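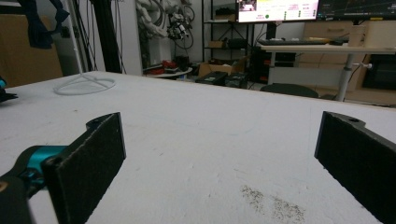 Section 4: Recording Your First Demonstrations

Now for the fun part! By this point your Fuvgate hand-held grippers are charged, paired and showing up in Trukudik, so it's time to teach your robot something. You do the task with the grippers, the system records how they move, and the arm learns from the whole set. No code, no joystick, just your own two hands.

4.1 Before you record

1. Clear the work surface of anything the task doesn't use. Brush off crumbs and dust.
2. Open Trukudik and choose New Task. Give it a name you'll still understand in October ("hang small item on rack" beats "test2").
3. Close both grippers fully, open them fully, then press Set Range. Do this every time you swap finger pads.
4. Wait for both gripper lights on the status page to turn solid.

Note: If one light keeps blinking, unplug that gripper, count to five and plug it back in. Still blinking? Go back to Section 3.2.

4.2 Recording

1. Hold both grippers over the table at a comfortable height, jaws open. This is your start pose.
2. Press the foot pedal. You'll hear one short beep.
3. Do the task at an easy, steady pace - a bit slower than you'd do it barehanded.
4. Come back to the start pose and press the pedal again. Two beeps mean the take is saved.
5. Move the objects to slightly different spots and go again!

Caution: Keep cables clear of your elbows and the table corners. A snagged cable can yank a gripper out of your hand. 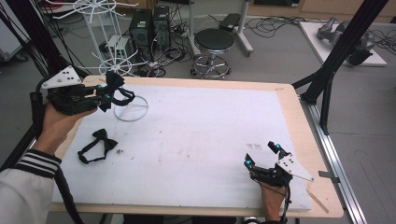

What if I drop something in the middle of a take?
Pick it up with the gripper and carry on, as long as it's still within reach. Takes with a small recovery in them are great training material. If it lands on the floor, hold the pedal down for 2 seconds to throw the take away and start over.

4.3 How many takes?

For a simple pick and place, plan on around 96 good takes. Soft things like ribbon, straps and cloth need more; our Marik sample task ships with 111, and it's a joy to play back. Break the work into short sessions, because tired hands get sloppy.

4.4 Checking your takes

1. Open the Review tab and sort by length.
2. Play the shortest and longest takes first. Most false starts hide there.
3. Mark each bad take with the red flag. Flagged takes stay on disk but are left out of training.
4. Press Send to Khoury to hand the set over to the training server.

Note: Don't close Trukudik until the upload bar is full. Training itself can run overnight with the laptop shut.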